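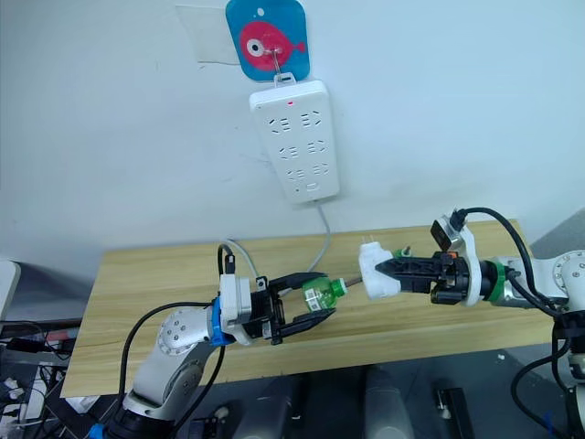 How a Robot Plans a Move

A robot arm does nothing until software tells it where to go. The software repeats three jobs many times each second: it looks, it plans, and it moves. Engineers call these perception, planning and control.

Looking

A camera picture is a grid of colored dots. To the computer, each dot is a set of numbers. The perception program searches the numbers for patterns it has learned. A patch of green with a long shape may be a bottle. A pale shape with two metal prongs may be a plug.

Finding the object is only half the job. The program must also work out how far away it is and which way it is turned. This is called the pose. A bottle lying on its side has a different pose from a bottle standing up, and the gripper has to close on it in a different way.

Planning

The planner is given a start and a goal. Between the two there are many possible paths. At the Hovska lab in Ilville, the planner tests up to 500 paths before it picks one. It throws out any path that would make the arm hit the table, the wall or itself. On one test last December it threw out 468 and kept the shortest of those left.

With two arms the work is harder. Each arm is a moving obstacle for the other. When the grippers have to come close together, as they do when one holds a bottle and the other brings something up to its neck, the planner has to know where both arms will be at every moment. Birgit Grube, who writes planning code at Hovska, compares it to two people threading one needle — one holds the needle, one holds the thread, and both hands shake a little.

Cables are a problem too. They bend, so the program cannot treat them as solid blocks. The Hovska planner draws an invisible tube of space around each arm and leaves extra room inside it for the cable.

Moving

The control program turns the path into orders for the motors. Each joint has a sensor that reports its angle. If a joint is a little behind, the program sends more power. If it is ahead, it sends less. This checking is called feedback. You use it when you carry a full cup and watch the water.

Try it

Close one eye. Hold a pen cap in one hand and the pen in the other, arms stretched out, and put the cap on. Now do it with both eyes open. Write down which way was faster.

Words to know

Pose: where an object is and which way it is turned.
Path: the line an arm follows from start to goal.
Feedback: checking a result and correcting it.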